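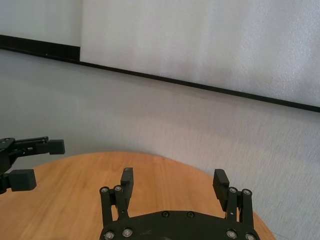

The Vosley hard-wax oil is a two-coat interior finish for timber tabletops, sold in Australia by Bavley in 200 mL tins. I bought it to replace a water-based polyurethane that had scratched badly and couldn't be spot repaired. Colour is the first thing to check before ordering, as the oil warms most species noticeably. A round wooden top in an orange-tan like this one, with fine, faint grain, sits near the upper limit of what I'd want beside a pale grey wall. Anyone after a cooler tone should look at the white-tinted version.

Preparation matters more than application. The label says to stop sanding at 80 grit on floors, but on furniture that leaves scratches which show under a low lamp. I went finer, vacuumed, then wiped down with a dry cloth. The first coat went on with a white pad and was buffed off after ten minutes. Leave it any longer and it drags.

Coverage was better than claimed. One tin did both coats on a small dining table, with enough left over for 3 stools. Odour is moderate and gone by the second day. Full cure takes longer, and I kept hot mugs off it for a fortnight.

Water resistance is fair. Red wine wiped up within the hour left no mark; soy sauce left overnight did, and a light rub with fresh oil removed most of it. The lid is poor and the leftover oil skinned over in January heat. Decant it into a smaller jar.

Reviewed 2018-01-11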